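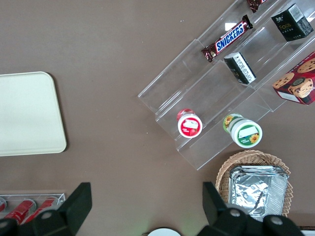 Snack table so far. Clear riser, cream tray on the left, basket bottom right.

Acrylic riser for a snack table: keep it or go back to baskets?

mgashi
I'm setting up a self-serve snack table in the break area at our office (Clirkine, second floor). The riser is clear acrylic with steps. I want some advice on layout before I buy a second one.

Right now the chocolate bars are up top, a Snickers and another one in a brown wrapper. The cookies are on the right side. The two little round containers are on the lowest step, lying on their sides. The cans are in a clear plastic holder in the other corner. The wicker basket has a foil tray in it, and I was going to use that for small wrapped stuff.

Two questions. Is the riser worth the space it takes up? And should it sit square to the table or at an angle?

Marin

pantry_dell
Keep the riser. People take what they can see from the door. Flat baskets turn into a pile by noon and everything on the bottom stays there until it expires.

I would stand the round containers up, though. On their sides they will roll the first time someone bumps the table.

oprea_breakroom
I went the other way. We had two acrylic risers at Oprea and got rid of both in January. They scratch if you wipe them with paper towels, and every fingerprint shows. Wicker hides crumbs and you can pick the whole thing up to clean under it.

If you keep it, turn it square. At an angle you lose the corner behind it.

mgashi
@pantry_dell I laid them down so the lids face out. The lids have the pictures on them, a sunflower on the bigger one and red fruit on the other. Standing up, you would be looking at the tops from above, and from a chair you wouldn't see the lids at all.

@oprea_breakroom What did you wipe them with after you figured out the paper towels were the problem?

oprea_breakroom
Microfiber and water with a drop of dish soap. It helped, but the old scratches were already there. No glass cleaner with ammonia in it.

tallshelf
Angle is fine if people come at the table from one side. Ours is against a wall and the coffee machine is to the left, so we turned the riser toward the coffee machine. Square makes more sense if the table is in the middle of the room.

More important is what goes on which step. Heavy boxes at the bottom, light stuff at the top. Your cookie box is going to be the heaviest thing once there are a few of them. I'd take it off to the side completely.

pantry_dell
Agree on the cookies. Disagree on laying the round ones down. Put a strip of museum putty under each if you really want the lids showing. A rubber shelf liner cut to the width of the step also works. Jetutton sells it by the roll.

quietmonday
What is the cream tray for? It takes up a lot of the left side and I'd want a use for it before buying a second riser.

mgashi
Napkins and loose tea bags, probably. It could also go under the cans in case they sweat.

quietmonday
Under the cans, then. Napkins in a flat tray get dragged all over. Use an upright holder.

Also, how many people use this table? We have 373 in the building, and a riser that size would be empty before ten. For a small group it's plenty.

mgashi
It's for our floor only, so a small group. I restock twice a week.

oprea_breakroom
For that I would still use baskets. One for sweet, one for salty. Line them with a cloth, not foil. A foil tray crinkles up and the edges catch on wrappers.

tallshelf
Foil is fine. You throw it out when it gets sticky. Washing cloth liners for an office is a job no one signs up for.

oprea_breakroom
I wash ours at home, 5 at a time. It takes no effort.

mgashi
OK. I'm keeping the riser and moving the cookies off to the side. Tray goes under the cans, shelf liner on the bottom step. The angle stays for now because the door is on that side. I'll hold off on a second riser until I see what runs out first.

pantry_dell
Get the liner in clear if they have it. The white one yellows.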